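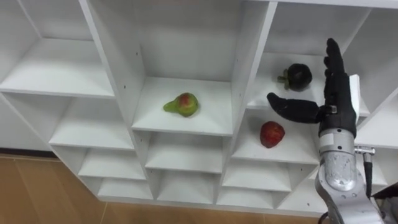

RISTCOMBE TENANTS' GROUP QUESTIONS CLAIMS FOR OPEN CUBE SHELVING

Group says buyers in small homes should measure first and believe the brochure second

RISTCOMBE, October. The Ristcombe Tenants' Group today published its response to Cleditz, the furniture seller whose fall brochure says open cube shelving can free up to 6 square feet of floor in a one-bedroom apartment. The group asked its members whether that matched what they saw at home. It got 516 replies, and most of them said no.

"A cube shelf takes up floor like any other shelf," the response says. "We would like to know where the extra space is supposed to come from."

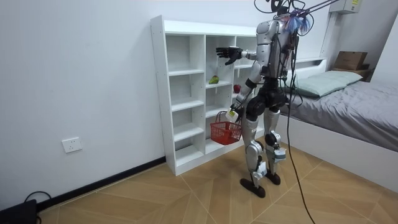

A white cube shelf with fruit in its compartments and a red plastic basket in front.

Cleditz also says that fruit kept in plain sight gets eaten sooner. The brochure gives no source for this. Members who tried it said a pear on a shelf gets forgotten about as often as a pear in a drawer, and several said small items slid to the back of the deeper compartments.

The group is no happier with the advice to use
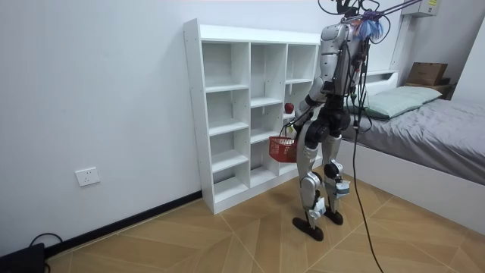 a handled basket for clearing the shelves at the end of the day. A basket is cheap and does the job, members said, but it then needs a place of its own, and the brochure never shows one. The Fotix starter set adds two more baskets and a price of $600, which the group calls hard to defend for white boards with holes in them.
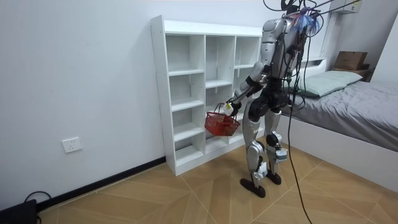
RISTCOMBE, October

The full response has been sent to 2,000 households. Cleditz has been asked to publish its floor measurements and to say which room it measured. It had not replied when this release went out.

Printed copies are available from the group's office on Pai Street, mornings only.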